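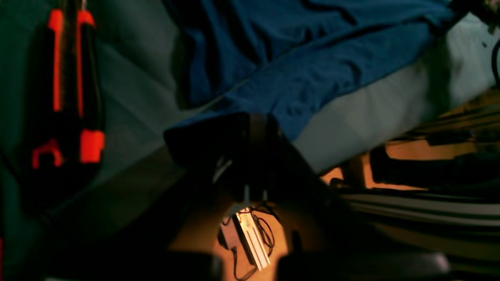
3. Washing and drying tests

We wanted to know how much dye a dark blue cotton cloth loses in cold water compared with warm water. Kazuhiro Oshima cut the test pieces and Senyo Agbeko ran the washes. All pieces came from one bolt bought in September.

Each piece was soaked in 1000 ml of tap water with a capful of Vokar detergent for 19 minutes, then lifted out and left to drip over the sink. We kept the rinse water in jars and compared the jars against white paper by the window. Every wash was repeated 3 times.

The warm jars were clearly darker after the first wash. By the third wash the two sets were hard to tell apart — Senyo picked the warm jar correctly, Kazuhiro did not. One cold jar was spilled on Wednesday and that wash had to be done again with a fresh piece.

3.1 Problems

Wrinkled cloth was harder to judge for color than flat cloth, as the folds look darker than they are. We ironed the dried pieces on low before comparing them. The scale gave 749 g for the full set when dry, but we did not weigh it before washing, so we can't say how much was lost as lint.

We would also use distilled water next time. The tap water in the lab is hard, and we did not test what that does to the detergent.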